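Blog > Opinion > Giveaways and Branded Goods

Stop Ordering the Cheapest Pen

I have been buying printed promotional goods for small companies for a long time, first as an office manager and now as a freelance buyer. Most of the money I see wasted goes on pens. A company decides it needs something with its logo on it, someone opens a catalog, sorts by price, and orders the first pen on the list.

Last December I helped a client, Komoler, clear out a supply closet before a move. We found 2829 pens left over from one order. They were printed with an old phone number. I tried a handful from each box and most of them skipped or didn't write at all. The order had looked like a bargain on paper because the unit price dropped so far at the top quantity.

That price break is the first thing I would tell people to ignore. Work out how many you will hand out in a year and buy that many. If you pay a little more per piece, you still spend less overall, and you can change the artwork when your address or web site changes.

The second thing is to ask for a sample with print on it. A blank sample tells you how the item feels, but it tells you nothing about the ink. Small text on a curved barrel often fills in. A logo with thin lines may need to be redrawn. Any decent supplier will send a printed sample from a past job, and if they refuse I go somewhere else. 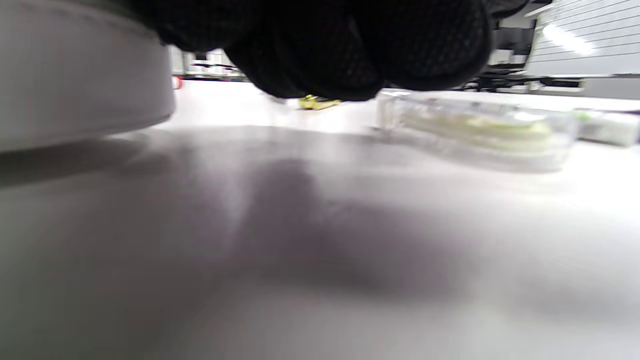
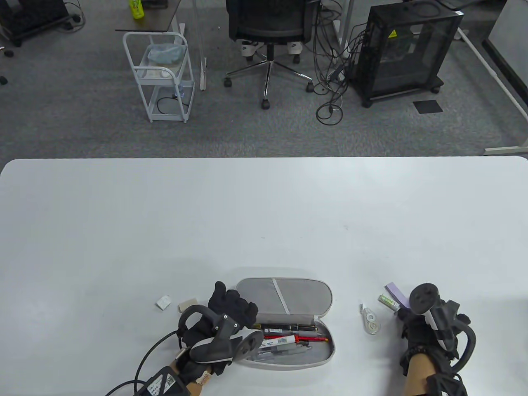 The third is to pick fewer things and better ones. When Agudelo opened its new office, I talked them out of a gift bag with seven items in it. They ordered 243 notebooks with a stitched spine and a one-color print on the cover. The notebooks cost more each than the whole bag would have. I still see them on desks when I visit, and the stress balls from the year before are long gone.

I know the argument on the other side. Trade shows are busy, people grab whatever is on the table, and you don't want to give a good notebook to someone who only stopped for the candy. Fair enough. Keep a box of simple stickers for them. Stickers are cheap, flat and easy to ship, and a bad one doesn't make anyone think less of your work. A pen that dies in the middle of a signature does.

Suppliers could help more than they do. Pokgate, which handled the notebook job, lists its print area for each item in plain inches and shows the setup fee before you log in. Too many others hide the fee until checkout. On a small order that fee can be a big part of the bill, and a buyer who gets surprised once is not coming back.

My own rule now is 4 weeks from approved proof to delivery, no rush jobs, and nothing I wouldn't keep in my own desk drawer. It has cost me a few orders. I can live with that.

Comments

inkandpaper: We had the same thing with lanyards. 1407 of them with the wrong year printed on. They are still in the basement.

Dockside Print: Printer here. Please send vector art. Half the filled-in text you complain about started as a tiny picture copied off a web site.

mgr_2nd_floor: Disagree about pens. Our customers ask for them. But yes, pay for the better refill.

Contact us | © Grirnutari Print Buying | Back to top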